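Search this site Type and press enter Search

The Bench Drawer - prints and bits from October

Hi and welcome back! I promised a few of you a proper gallery of what's been coming off the printer this fall, and then I kept printing more and putting off the page, so it's a long one. Most of it is small holders and brackets for the workroom, a few things are for the kitchen, and there's one I made purely because I liked the color. I've written a line or two for each set and then rambled on where I felt like it (you know me by now). Click around as you please.

The shelf pegs

The very first job of the month, and the dullest! I wanted pegs that would fit the old bookcase in the hall, the one I bought from Thanasis Vrettos when he moved out of the Galanmont apartments. The holes in that bookcase are a size all of their own. The second batch fit and the shelves have stayed up ever since, even with the atlases on them.

Spool labels

Little clip-on tags so I can tell my beiges apart. I own far too much beige, I know. It started with one spool of Iritz in a shade they call oat, and I liked how it hides the layer lines so much that I went and ordered another. White shows every crumb of dust on my table and black shows every fingerprint, so beige it is.

The ring holders

I've had more questions on these than on anything else I've put up, so they get a bit more room. The idea is simple - a thick round band that a clear vessel sits in, with a flat arm off one side and a lid that joins on by a small metal pin. I wanted something chunky, because the thin version I drew first looked mean and felt worse. The steps on the inside of the ring took me the longest to draw. I kept going back and forth on how deep to make them, and I finally settled it on a Friday night with a cup of tea and the ruler out.
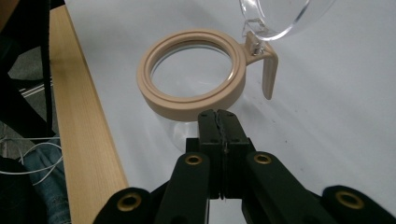
The arm was Sofia Sfakianakis's suggestion, by the way! My own sketch had it sticking straight out, and she drew it turning down at the end with a rounded tip, on the back of an envelope, in two seconds flat. I've kept the envelope. I like that shape so much that I've started putting rounded tips on everything, including a coat hook that really didn't need one.

A few people have asked if I sand them. I don't, or hardly ever. I like the matte look and the slight texture, and sanding beige plastic makes a pale dust that gets into the keyboard and stays there till spring. If you prefer a smooth finish, go for it, but do it outdoors.

Kitchen odds and ends

A scoop rest, a bag clip and a new knob for the Kourkoulas casserole lid. The knob is only on there for cold storage, please don't put printed plastic in the oven! The scoop rest gets used every single morning and has a coffee stain now that I've decided to be fond of.

The blue one

Just a bowl. A wavy blue bowl with no job at all, printed from the end of an Eveo spool that had been sitting in the drawer since I don't know when. It holds paper clips at the moment, and last week it held a lemon.

Next up

I'm drawing a smaller ring holder with the same lid, and a longer arm for anyone with big hands. I'd also love to try it in a dark green, if I can find one that isn't shiny. If you've printed your own version of anything on this page, send me a picture and tell me what filament you used - I'll put up a readers' gallery as soon as I have enough to fill a page.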